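Fixing chipped resin countertop vs replacing it
Kitchens and Baths > Counters

tilehound
Our counter is a Leone cultured marble top, put in by the previous owners. It has two chips by the sink and a dull patch where the dish rack sat. Prorkent quoted me 400 dollars for a repair and polish. A Belex filler kit is 11 dollars at the hardware store. Has anyone done this at home?

mudroom_ed
I did mine with a kit in April. The chips filled fine. Matching the color took most of an afternoon, and I can still find the spots if I look for them. Mix a small batch on a scrap of cardboard first and let it cure before you judge the shade. It dries darker.

Gasket44
I'd pay for the repair. The dull patch is the real problem. The gel coat on these is thin, and if you sand through it you can't polish it back. My brother-in-law did that and ended up buying a new top.

mudroom_ed
You don't have to sand to fix a dull patch. Try polishing compound by hand first, then paste wax. Most of the time it's soap film and hard water anyway.

Gasket44
Maybe. Without seeing it, neither of us knows how deep it goes.

tilehound
No sanding so far. Which color would you start from? The Welholm tint set has a gray and a beige and mine is somewhere in between – the pattern moves around a lot. It's the surface under the yellow tray.

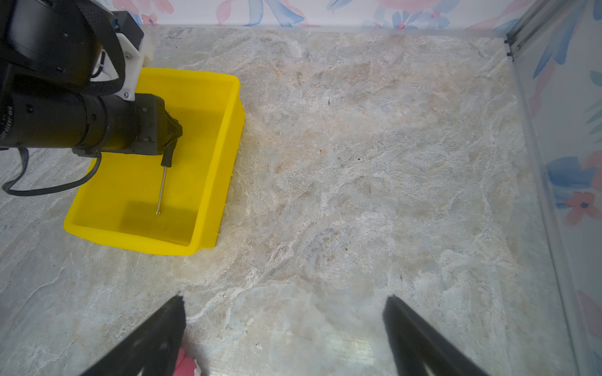

Reply 7
sablecreek
Start from the beige and add gray a drop at a time. Going the other way, you use up half the tube. Put painter's tape around each chip and fill it slightly high, then shave it level with a razor blade.

Gasket44
Agree on the blade. Still think 400 is fair if they do the whole top. Ask if that includes the backsplash.

tilehound
It doesn't, I asked. I'll get the kit and try the chip behind the faucet first.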